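Gripper cable loop snagging at the wrist - Didon cell

rekha_b
Our Didon cell has faulted 7 times since October, always on the gripper comms. Swapping the cable clears it for a week or two. The failure is at the connector end each time. Pick and place only, light parts, fixed camera. What slack are people leaving at the wrist?

hozu_su
Measure it with the last joint at both limits, not at home. Ours is 280 mm from the clamp to the plug. Anything shorter pulls on the connector at full rotation.

Sushil Rathore
Disagree with leaving a big free loop. It whips on fast moves and the jacket wears where it rubs the mounting plate. Use a sleeve and two clamps, one each side of the joint.

hozu_su
Two clamps either side of a rotating joint is how you break conductors. The flex has to go somewhere.

Sushil Rathore
It goes in the sleeve. Cell at Derley has run like that with no cable change. Rekha, check the plate screws as well while you are in there.

rekha_b
Screws checked, all tight. Tonight I re-routed to the longer loop and ran the basket job at reduced speed. Fault counter is at 1564, will compare in the morning.
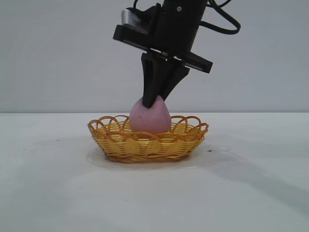

Wrist cable with the new loop, gripper on the egg at the basket.

hnat_z
Loop looks all right in that pose. Turn the wrist the other way by hand before you go back to full speed, and mark the jacket with a paint pen at the clamp so you can see if it creeps.

Sushil Rathore
I would still sleeve it.

rekha_b
Paint pen done. Sleeve is on order from Drelley, I will try it if the counter moves.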